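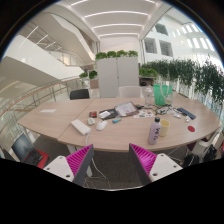

자율좌석제(自律座席制)는 사무실에서 직원마다 정해진 자리를 두지 않고, 출근한 사람이 그날 비어 있는 자리를 골라 쓰는 좌석 운영 방식이다. 변동좌석제, 공유좌석제라고도 하며 영어로는 핫 데스킹(hot desking)이라 한다. 칸막이가 있는 1인용 책상을 그대로 두고 시행하는 곳도 있고, 여러 명이 둘러앉는 큰 탁자를 들이는 곳도 있다. 사진의 탁자는 상판 두 부분을 이어 붙인 곡선형으로, 흰색 멀티탭이 상판 위에 놓여 있고 전선은 탁자 가장자리를 넘어 바닥의 카펫 쪽으로 내려간다. 상판에 콘센트를 매립한 제품은 이런 배선이 필요 없지만 탁자를 옮기기가 번거롭다.

명칭

핫 데스킹이라는 말은 군함에서 교대 근무자가 침상 하나를 번갈아 쓰던 관행인 핫 래킹(hot racking)에서 왔다는 설명이 널리 알려져 있다. 한국어에서는 '자율좌석제'와 '스마트오피스'를 섞어 쓰는 일이 많으나, 스마트오피스는 예약 시스템, 화상회의 설비, 출입 관리까지 포함하는 더 넓은 말이다. 미리 자리를 예약해야 하는 방식을 호텔링(hoteling)이라 하여 선착순 방식과 구별하기도 한다.

운영 방식

선착순형은 예약 없이 먼저 온 사람이 앉는다. 별도 시스템이 없어도 되므로 소규모 사무실에서 많이 쓴다. 출근 시각이 늦은 직원은 창가나 조용한 자리를 얻기 어렵다.

예약형은 휴대전화 앱이나 입구의 키오스크로 자리를 잡는다. 예약 후 일정 시간 안에 착석 확인을 하지 않으면 자동으로 취소되는 것이 보통이며, 좌석 예약 프로그램 Fisby는 이 시간을 30분으로 두고 있다. 같은 사람이 같은 자리를 연속해서 잡지 못하도록 제한을 거는 곳도 있다.

구역형은 부서별로 구역만 정하고 그 안에서 자유롭게 앉는다. 팀원끼리 가까이 있을 수 있어 고정좌석제에서 넘어가는 중간 단계로 채택되기도 한다. 인사, 회계처럼 서류 보안이 필요한 부서는 자율좌석제를 시행하는 회사에서도 고정석을 유지하는 경우가 많다.

좌석 비율

직원 수에 대한 좌석 수의 비율을 좌석률이라 한다. 외근과 재택근무가 많을수록 낮게 잡는다. 설계사무소 Sezer가 맡은 Bridimo 본사는 좌석률을 60퍼센트로 정하였고, 모자라는 날에는 회의실 2곳을 열어 임시 좌석으로 썼다. 좌석률은 평균 출근 인원보다 가장 붐비는 요일의 출근 인원을 기준으로 계산하는 편이 안전하다. 평균만 보고 좌석을 줄이면 월초 회의나 전사 교육이 있는 날에 자리가 모자란다.

개인 물품

고정석이 없으므로 개인 물품은 사물함에 넣는다. 퇴근할 때 책상을 비우는 규칙을 클린 데스크라 하며, 남은 물건을 모아 따로 보관하는 회사도 있다. 모니터와 키보드는 자리에 두고 마우스는 개인에게 지급하는 식으로 나누기도 한다. 음료와 병, 컵은 규정에서 빠지기 쉬운 항목이어서 다툼이 잦다.

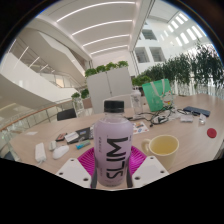
옥사나 리센코(Oksana Lysenko)는 사물함을 좌석과 같은 층에 두지 않으면 클린 데스크 규칙이 오래 지켜지지 않는다고 지적하였다. 층이 다르면 직원들이 물건을 자리에 두고 다니게 되고, 그 자리가 사실상 고정석으로 굳어진다는 것이다. 같은 글에서 리센코는 사물함의 크기도 문제로 들었는데, 노트북 가방과 겨울 외투가 함께 들어가지 않는 사물함은 없는 것과 같다고 썼다.

장점과 단점

임차 면적을 줄일 수 있다는 점이 도입의 가장 큰 이유로 꼽힌다. 조직 개편 때 자리를 다시 배치하는 비용도 줄어든다. 평소 만나지 않던 부서의 직원과 옆자리에 앉게 되어 교류가 늘어난다는 주장이 있으나, 실제로는 친한 사람끼리 모여 앉아 효과가 크지 않다는 반론도 있다.

단점으로는 자리를 찾고 장비를 연결하는 데 드는 시간, 의자 높이와 모니터 각도를 매번 맞추어야 하는 불편, 위생 문제가 거론된다. 신입 직원은 누구에게 물어보아야 할지, 그 사람이 어디에 앉아 있는지 알기 어렵다. 전화 통화가 많은 직무와 집중이 필요한 직무가 한 공간에 섞이면 소음에 대한 불만이 커지므로 통화 부스를 따로 설치한다.

도입 사례

Prirkero는 6월에 물류 부문부터 예약형을 시행한 뒤 직원 4,000명 전체로 대상을 넓혔다. 시행 초기에는 임원도 예약 대상에 포함되었으나 이후 임원실이 다시 생겼다. Bridimo는 선착순형으로 시작하여 구역형으로 바꾸었다.

같이 보기

개방형 사무실
재택근무
거점 오피스
사무용 가구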